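moving house, a thread. 1/ I own way too much stuff and the truck comes at the end of the week

2/ quote from Cosico was $743 for the half day. quote from the other mob was $383 but no insurance and the bloke hung up on me. went Cosico

3/ packed 30 boxes so far. labelled maybe half. the rest say "misc" or "MISC 2" in texta, good luck to future me

4/ Kivport flat is on the third floor btw. no lift. the couch went up those stairs once and I do not remember how
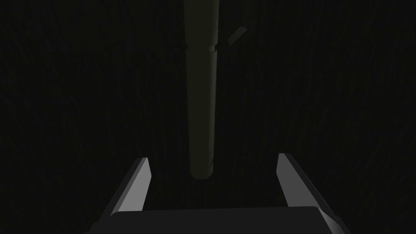

5/ do you need to be home when they cut the power over? Only if your meter is behind a locked gate. mine is, so guess who's taking the morning off

6/ mail redirection: do it early. I did it in March for the LAST move and still lost two bills and a birthday card

7/ defrosting the freezer tonight. every towel I own is on the kitchen floor. found a lasagne of unknown age, binned it, bit sad about it tbh

8/ op shop run to Cladholm this arvo. they took the books and the doona covers, wouldnt take the toaster. fair enough

9/ bond clean. agent wants the oven, the tracks in the windows AND the carpets steamed with a reciept. carpet machine hire is $76 a day from Balogh hardware, book ahead, they only have the one

10/ also take photos of every wall before you hand the keys back. did not do this two rentals ago and paid for a scuff that was there when I moved in. still cranky

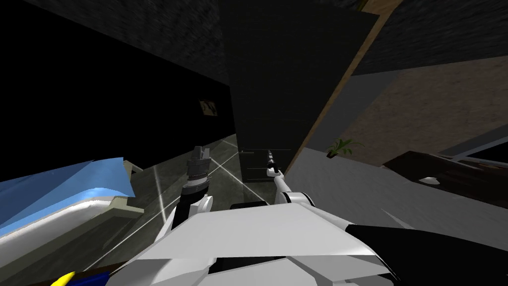
white arms, dark cabinet

11/ things I've packed too early: scissors, kettle, the good tape, phone charger, all my socks

12/ things still not packed: the entire bathroom. the shed. whatever is going on under teh bed

13/ anyone near Kivport want a toaster? works fine, one side browns more than the other. pick up only, before the truck gets here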